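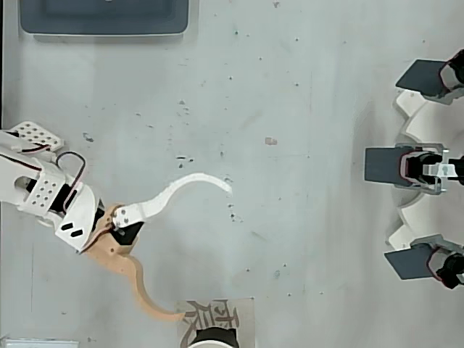 Lesgate workshop opens remote demonstration program to regional colleges

Planent has opened a program at its Lesgate workshop in which students guide small robot arms through handling tasks by remote control, with each attempt recorded for use in training the arms to work unassisted. The first intake began in March and comprises eight students from two regional colleges.

The program centres on a benchtop task. A student operates the arm from a separate control station, bringing its two-fingered gripper to a light object, closing on it and moving it to an agreed position. The motion of each joint is logged throughout, together with the view from above the table. An attempt is kept for training only where the student and a supervisor both judge it to be sound.

Svyatoslav Nechyporuk, program coordinator, said the choice of a paper cup as a practice object was deliberate.

"A cup shows the operator at once how firmly the fingers have closed," Mr Nechyporuk said. "Students learn to slow down over the last few centimetres, and that habit carries into the recordings. Hurried demonstrations are of limited use to us."

The workshop operates light, printed arms with exposed servos and wiring. According to Mr Nechyporuk, students are expected to replace a servo or a finger themselves before they are permitted to record.
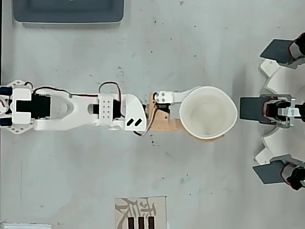

Recording targets and assessment

Each student is required to submit 60 accepted demonstrations by the end of the placement. As of this week the group had lodged 136 between them - a figure the workshop described as consistent with its plan for the opening stage, when most sessions are given over to practice.

Students also complete a short written log after every session, noting the starting position of the object, any correction made during the approach and the grounds on which an attempt was discarded. The logs are assessed by the colleges and count towards the practical component of the automation certificate.

A second stage, known as Pylypenko, will begin once the recording targets have been met. Students will compare the arm's unassisted attempts with their own demonstrations and propose changes to the recording procedure.

Colleges wishing to nominate students for the next intake should contact the Planent program office at Lesgate. Nominees must have completed an introductory unit in electrical safety. No prior experience in programming is required.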